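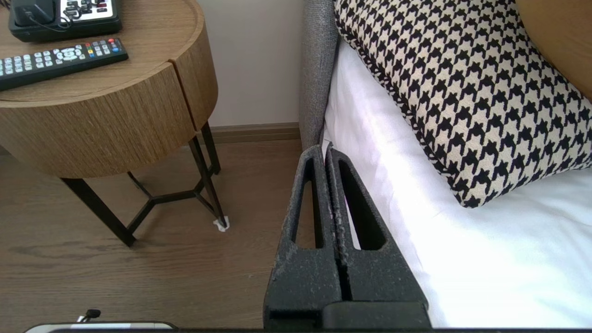

The Guest Room, Finished (Well, Nearly)

Posted 16 Jul 2020

If you've been following along since we moved to Nalville, you'll know the back bedroom has been the place where boxes go to die. We finally cleared it out this month and I promised you all a gallery, so this is it! I've written a little bit under each heading for those of you who keep emailing me about where things come from. Grab a coffee, I do go on.

The nightstand

My favorite thing in the whole room. It's round, with a warm oak grain, and the drawer front curves right along with the body so you get this lovely soft shape next to all the straight lines of the bed. I found it at Wadmont, on the shelf at the back where they put the returns, and it cost me 100 dollars. I would have paid double (please don't tell them).

The legs

Black metal, thin and angled, joined up low down by a hexagonal stretcher. I wasn't sure about black at first - I had my heart set on brass - but it picks up the black in the cushion and now I can't imagine it any other way. Do put felt pads on if you have a floor you care about. I went with white ones.

The cushion

Big, bold, black and cream houndstooth, with a braided piping trim around the edge. It came from Shen, the little fabric place two doors down from the bakery, and I walked past it every Saturday until I cracked. My sister thinks it looks like a coat. She's right, and I love it for that.

The bed

The frame is gray upholstery in a woven fabric with a good bit of texture to it, which hides lint much better than the velvet one I nearly bought. It's from Travlow and it was 219 in the sale, delivery included. Getting it up the stairs took 2 of us and most of an evening, and there may have been some language.

The sheets

Plain white. I've tried patterned bedding in guest rooms before and I always go back to white, it just feels like a hotel! And with that cushion on top you really don't need anything else shouting.

The phone and the remote

Yes, a proper black desk telephone! Cell signal is terrible on that side of the house, so guests get a landline by the bed, and the TV remote lives on the nightstand too so we're not all hunting for it at bedtime.

Still to do: a lamp, a rug, and something for the wall over the headboard. My budget for the whole room was 2000 and there's a bit left, so send me your rug links. Nothing fluffy, please - I've met my vacuum cleaner.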